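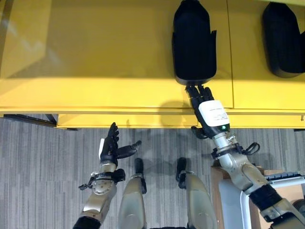

Yule wrist cable guard - please read before you order

Home | Parts | Hands & Wrists | Repairs | Contact

So, the fault first. In September we had a run of Yule wrists at our Otcombe shop where the right hand would quit in the middle of a reach. The fingers just stayed wherever they were, and the green light on the hand stayed on the whole time, so you'd swear everything was fine! Please don't trust that light. Hit the stop before you put your own fingers anywhere near it.

I pulled two of them apart and found the same thing in both: the cable loop beside the wrist had been rubbing on the clamp until the jacket split. One had only done 481 hours.

The guard is a soft sleeve plus a wider clamp, made for us by Willwood. I ran mine through over 1,000 picks off the bench and the jacket still looks new - I was pretty pleased with that. Fits left or right. Power off and let the arm rest on something before you loosen the old clamp, or the hand will drop.

Check the loop every 200 hours anyway. If you see bare wire, stop using the arm and send the wrist to Britside for repair.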